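# A Pair of Hands by the Month

The first thing Lomness sends you is a form. It asks what kind of objects the robot should handle, on what kind of surface, and how many recordings you want. It does not ask why, and Negin Bakhtiari likes that.

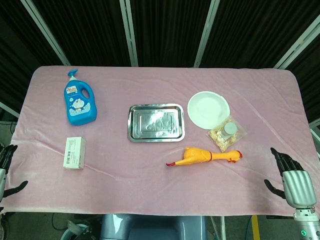 Bakhtiari runs a small software company, Stilstead, which writes programs for sorting household goods. Her team had good code and no robot. To buy a humanoid with two working hands was out of the question, so in January she became a customer of Triltach, the rental service that Lomness opened last year. You pay for sessions, an operator moves the robot from a distance, and the recordings arrive on your server the next morning.

I wanted to know if such a service is worth its price, and I spent two days with the people on both sides of it.

The smallest package has 1627 recordings. I asked Jozef Timmermans, who sets up the tables, where this strange number comes from. He said it was the size of the first order they ever delivered, and the price list was made from that order. The larger package has 3000, and most customers take it after the small one.

Timmermans chooses objects that disagree with each other. A rubber chicken bends when you grip it. A steel tray shines under the lamps and confuses the depth reading. A pump bottle is tall and has a handle with a hole, so there are several ways to take it, and a clear bag is difficult for almost every program I have heard of. Under everything he puts fleece, if the customer does not protest. "Fleece moves," he told me. "Your customer's kitchen table doesn't, but her sofa does."

Now to the complaints. The hands are strong in wide grips and less convincing with flat things. A plate lying on cloth is a slow job, and slow recordings cost the same as quick ones. Bakhtiari's colleague Flynn Faulkner rejected 14 files from the first delivery, where the wrist hid the object during the whole grasp. Lomness replaced them without discussion, but he had to find them himself. I think a checking step should be included in the price.

The notes that come with each file are also thin. You receive the object names and the time of each grasp, and little more. Faulkner would like to see the force in each finger. Martti Peltonen, who manages Triltach, says this is planned, but he would not give me a month.

Stilstead has ordered the larger package. Bakhtiari asked for more bags.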